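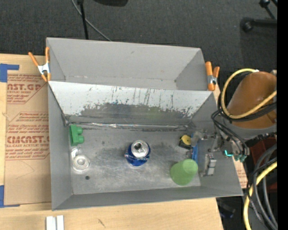

Slide 1. Bin picking cell, mixed items, front bin in use.

Speaker notes – equipment budget talk, 31 Oct 2023
Osaze on slides, me talking. 12 min then questions. Keep moving.

Open: we all budget for the arm. Arm is one line in the spreadsheet. Talk is about the other lines.

Leave slide 1 up for this whole part. Ask people to find stuff in it that had no line in the original request. Give them a few seconds, take two answers, go on.

Bins. Two of them, held down with spring clamps. Clamps are cheap, fine, keep them for year one. But they come out of petty cash at the moment so they never show up in the plan. Same with the tape marking corners on the table. Put it all under "fixturing", one line, and let people buy against it.

Wear. Look at the floor of the front bin – scratches, smudges. The slanted panel too, flaked patches low down. Bins are consumables!! Sheena had them down as furniture, five year life, she has since agreed to move them. (Check with her its ok to say this out loud.)

Sheet stock. Cast acrylic, still in the brown paper at the left. Buy whole sheets, get them cut once. We were ordering offcuts one at a time and paying shipping on each.

Cables and hoses. Yellow cable looped over the arm cover, black bundle following it, gray hoses lower down. Budget for routing at the start. Clips, sleeves, one spare of every cable. The spare is what people cut first when the total is too high. Dont cut it. Lead time on ours was 27 days from Veteo and we had no second source.

Test items. Can, cup, toy block, clear plastic thing. Shiny, see-through, odd shapes. Costs next to nothing but needs somebody to own the list and restock, so it is hours not money. Put the hours in.

NEXT SLIDE – the table

Original ask to Ibrahim Fund: arm, gripper, controller. Thats it. Three lines.
What we submit now: same three plus fixturing, consumables, cables and spares, floor work, training, service.
Do not read the whole table. Point at service. Mavel quote has year one included, year two is not, and the renewal date is in a different budget year from the purchase. Got caught by that.

Fixturing for the Merness cell came to $844. Small number. Took 12 emails to approve because there was no code for it. That is the point of the slide, say it slowly.

NEXT SLIDE – buy, lease, wait

Buy if you know the task and it wont change in three years.
Lease if you are still picking the gripper. We changed gripper once, would of been cheaper on lease.
Wait is a real option. Osaze has the story about the second cell we pushed to next year – hand over to him, one minute max, he goes long.

Utilization: 70 percent is what I ask for before anyone requests a second arm. Not a law. Somebody will argue, let them, take it at the end.

LAST SLIDE – what to do when you get back

Pull last year's small purchases. Everything bought on a card for the cell, add it up, make it a line.
Ask the vendor for year two and year three prices in writing, before signing.
Walk past the cell with whoever signs the budget. Five minutes is enough. Sheena did this with finance in October and the spares line went thru with no changes.

If short on time skip lease vs buy, go strait to last slide.

Likely questions
– used arms? Yes if controller is still supported, get that in writing too
– who pays for floor space? differs by site, dont get into it
– can we have the spreadsheet? yes, Sheena will send, get names on the sheet by the door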